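Brilby's plate library opens its cupboards for spring

If you have ever hosted a birthday tea for a crowd of small children and ended up buying a stack of throwaway plates at the last minute, Brilby has very good news for you. The town's new plate library is open, it is free to join, and it is an absolute riot of colour.

The library lives in the side room of the Alhassan Hall, just past the cloakroom, and it holds 984 pieces of plastic tableware at the latest tally. There are plates in several sizes, cups, bowls, jugs and a shelf of serving platters big enough for a whole traybake. You choose what you need, sign it out, use it, wash it and bring it back. That is the whole idea, and it is a lovely one.

It began with a clear-out. When the old playgroup in Andport closed its doors last summer, boxes and boxes of picnic things were heading for the tip. A few parents on this side of the river offered to take them, thinking they might fill a cupboard. They filled a garage! After that, word got round, and more boxes arrived from kitchens all over town, most of them holding the sort of cheerful odds and ends that get used twice a year and then live behind the slow cooker.

The hall offered the side room in the new year, and by March the shelves were up and the sorting could begin in earnest. I went along one afternoon expecting to stay for ten minutes and was still there when the lights in the car park came on. 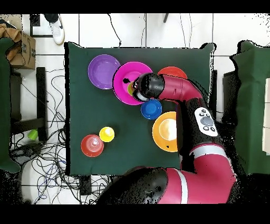
Sorting is a bigger job than it sounds. The first plan was to keep everything in matching sets, which lasted until the second box, when it became clear that very few families give away a complete anything. So the sets were scrapped and the shelves are now arranged by size, with the colours all jumbled together. It looks wonderful. A table laid with mixed plates feels like a party before a single sandwich has been put out, and children love choosing their own colour (there may be some firm negotiation over the pink ones).

Cups have a rack to themselves. They are stored upside down on open wire shelves so that the air can get in, and they go out in tens, with a spare or two tucked in if the party is for under-fives. Anything cracked or badly scratched is taken out of the lending stock and moved to the craft box, where it can be used for paint, beads or seedlings. The allotment group has already been in for a rummage.

Borrowing is simple. Come in, fill out a card with your name, the date of your do and how many guests you are expecting, and your order will be packed into a lidded crate for you. Small orders can usually be made up while you wait. Bigger ones need a bit of warning, so if you are planning a street party or a wedding picnic, please get your card in a fortnight ahead. Loans run for 3 nights, which gives you time to collect the day before and get everything washed afterwards without a panic.

There is no hire charge. A tin sits by the door for anyone who would like to put something in, and the money goes on washing-up liquid, new crates and the odd replacement jug. Lost plates are not the end of the world either. If one goes astray in a hedge, just say so when you return the crate, or swap in one of your own.

The first big test came at the Fosport spring fair, where the library supplied the tea tent for the whole day. The organisers borrowed 400 plates and the same number of cups, which made a grand total of 800 things to wash. A line of people with tea towels stretched the full length of the tent by closing time, somebody started singing, and the last crate was back on the van before dark. The fair's bins, usually overflowing by mid-afternoon, were less than half full. Several stallholders have asked whether they could do the same at the summer fair, and the answer is a very happy yes.

What struck me most was how pleased people were to see their old things in use. One woman at the next table to mine spotted a set of bowls she had given away and followed them down the row to see who had got them — a family of cyclists, as it happened, who were eating trifle out of them at great speed.

The library would still love some additions. Large plates are in short supply, and so are jugs with lids, small cups that toddlers can manage and anything that will do for a cake stand. Glass and china can't be taken, as there is nowhere safe to store them. Please give things a wash before you drop them off, and peel off any old price labels if you can, because they are a terror to remove once they have been through hot water.

Opening hours are 10am to noon on weekday mornings, with a later session from 5pm to 7pm once a month for anyone who can't get there during the day. The dates for the later sessions are on the hall noticeboard. Use the side entrance, mind the step, and bring a strong bag or a friend if you are collecting a large order — a full crate is heavier than it looks.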